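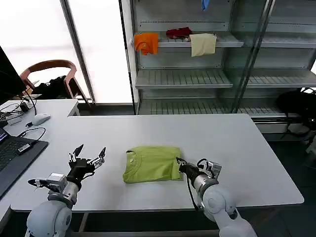 *Two-arm station at the Skornthorpe workshop, with a folded lime-green t-shirt on the big white table.*

# Skornthorpe folding station: equipment plan and budget notes

Last edited 2024-05-21

Hello, and thank you for opening this file! It keeps our shopping list, our reasoning and our running costs for the garment folding station together, so that whoever places the next order doesn't have to dig through two years of email like I did. It covers buying and planning only – the control code and the training recordings live in their own repositories, and each has its own README.

## What we are planning for

The current station has two arms working over one large table, with a laptop on a smaller desk alongside. We would like a second station of the same general kind running by March, and we would like it to cost less than the first one did (which shouldn't be hard, as we bought nearly everything for that one in a hurry and paid for express shipping on half of it).

## Files

- `budget.csv` – one row per purchase, 578 rows so far, including every cable and screw packet
- `quotes/` – quotes as we received them, sorted by supplier
- `wishlist.md` – things people have asked for, please add yours at the bottom
- `layout/` – floor plans for the second station

## Columns in `budget.csv`

| Column | Meaning |
|---|---|
| `item` | Plain name, as you would say it out loud |
| `supplier` | Cesteck, Krūmiņa, Cotix or `other` |
| `cost_usd` | Price paid, with shipping |
| `station` | 1, 2 or `shared` |
| `status` | `wanted`, `quoted`, `ordered`, `here` |

## Where the money goes

Arms and grippers take the biggest share by a long way. We get the arms quoted through Cesteck and the grippers through Cotix, and I'd strongly suggest asking both for spare fingers on the same quote. Bought later, they come with a separate handling fee that still makes me wince.

Furniture is the cheap part, but please don't leave it until last. Krūmiņa supplies our tables and shelving, and their lead times are longer than you would expect for a table. A second desk for the laptop is worth having too, and if the heights can match, so much the better – you can see the small step between the two surfaces on station one.

Small stuff adds up faster than anyone believes. Power adapters, cable clips, USB parts and practice clothing came to over $1000 last year, and we had set aside almost nothing for them.

## Before you order

1. Check `budget.csv` for a row marked `wanted` or `quoted`.
2. Measure the doorway if it's furniture.
3. Put the quote in `quotes/` and change the status.

## Still open

- Shelving for station two: same tall white unit, or something lower?
- A service plan for the grippers. Cotix has sent us a price and I haven't decided.
- Cable trays for the desks, which I keep moving to the next quarter.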